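Tuesday, June. Notebook, gripper comparison

Started at 9.40. Despina Gkikas wants a recommendation on the hand-held grippers before the order goes to Parsons, so today I only compare and do not collect anything for training. The two candidates are the Discombe (light grey shell) and the Skaltness (dark, boxy). I write the Bukivier mount separately at the end, as it came late and I had little time with it.

Firmware on both is the one from last week. I did not update, although the Skaltness tool asks for it every time it starts.

Weight first. The Skaltness is 455 g on the kitchen scale with its cable off. The Discombe I could not weigh correctly, because the battery door is taped and I did not want to open it before the tests. By hand it feels heavier, and the weight sits more to the front. After some 70 openings and closings my thumb was tired with the Discombe and not with the other one. I know this is one thumb and one morning. Please somebody with smaller hands repeat it.

Opening and closing: the Skaltness trigger has a small dead zone at the beginning, perhaps 6 degrees of the trigger before anything moves. The Discombe starts at once. For slow work I prefer the Discombe. For picking up quickly I do not notice any difference.

Camera view. This was the main question from Despina. On the Discombe the lens is placed so that the shell takes a big part of the lower picture, and the finger goes up through the middle until half of the height. It gives a good reference for where the tip is, but small objects will be behind the finger just when we need to see them. I would ask Parsons if the lens can be moved upwards by a few millimetres. The width of view is very good, I get the desk and the ceiling light together.
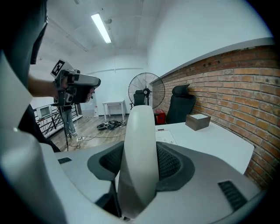

View from the Discombe, finger in the centre. The dark unit with the square marker is in the hand at left.

The marker: the square one on top of the dark unit is black and white, printed on our office printer. Detection was stable when the unit was held level. When I tilted it strongly towards the window side I lost it, and it came back after one or two seconds. I think it is reflection from the paper. Next time matt paper, and glue on the whole surface and not only in the corners.

Lighting: the long ceiling lamp is bright in this lens. With automatic exposure the desk goes dark each time the lamp enters the view. I fixed the exposure by hand and wrote the value on the inside cover. With fixed exposure the bricks look a little flat, but the marker edges are sharper, so I leave it like this.

Controllers: both were running from the same laptop. With two connected, the log shows 7 dropped frames in the first run, all inside the same minute. In the second run I changed the port and there were none. I cannot say if it is the port or the cable. To be checked with the short cable, which is at the moment in the other lab.

After lunch I tried without the cream finger, to see how much of the picture the mount alone is covering. What remains is the black V-shaped part with the mesh inside. The middle of the room is now free and I can see the table from its near side. The rim is very dark against the grey, and the software that should mask the shell has cut it quite well at the first attempt. With the finger fitted, the same mask leaves a thin light border on both sides.

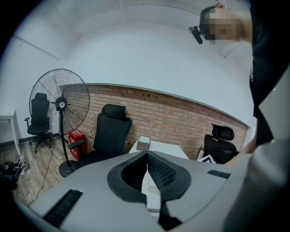 Jaw mount without the finger. Small white box on the table behind.

The voice notes through the headset microphone are clear enough to transcribe. I suggest we say the run number aloud at the beginning of each run, it saves searching afterwards.

Bukivier mount: only fitted once. The screws are shorter than in the drawing and one did not reach the thread. Despina, could you ask them for the longer ones? I will not judge it before that.

For the moment my preference is the Discombe for the view and the trigger, and the Skaltness for long sessions. If we can order only one type, I would take the Discombe and ask for the lens change in writing.

To do:
matt marker, glued fully
short cable back from the other lab
repeat the thumb test with another person
new mask for the Discombe with the finger on
open the battery door and weigh it

Stopped at 16.15. Raw logs are in the shared folder under Skaltness, also the Discombe ones, I will sort them tomorrow.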